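Upstairs at Pleno: The Round Table
Photo gallery

Pleno opened its upper level for table work in March. The room is bright, with white walls and a high white ceiling, and most of the small sorting and packing jobs have moved up there from the back hall. This page collects notes from the first weeks, with a picture from the round table.
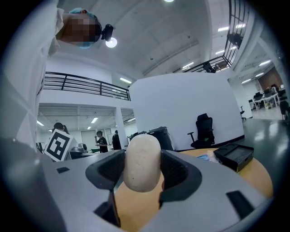

At the round table, upper level. White coat or gown and light-blue hair cap, black tray or open box on the right.

The table
The top is light wood with an orange-tan finish. It came from the old Sidier break room and was the only round one in the building. Elango Kamath wanted a square table so that trays could be lined up along the edge. The round one stayed, and people set their trays at whatever angle suits them.

Coats and caps
Everyone who works upstairs puts on a white coat and a disposable hair cap before starting. Caps are kept in the cabinet at the top of the stairs, coats on the hooks next to it. Used caps go in the bin by the door. Please do not leave them on the railing.

Trays
Trays are signed out in the morning and returned by 4 p.m. There are 146 of them on the books. Nadja Prantl keeps the list, and a cracked tray should go to her and not back on the shelf.

Handling practice
New people start with one item at a time: pick it up, hold it upright, look it over, set it down. Surface marks are written on the sheet even when they are small. Hülya Çınar runs the practice hour at 9 a.m. Sheet 2 is the current version. Older sheets can be recycled.

Wrappers and bags
Plastic is collected at the end of each shift. Anything still on the table after that gets thrown out, including bags that someone meant to use again.

The railing
The upper level is open on one side, with a black metal railing. Nothing may be hung on it or stored against it. Ismael Moura has asked for a second sign at the foot of the stairs.

For larger copies of pictures on this page, write to Konrad Ziółkowski at the Pleno front desk, extension 1393.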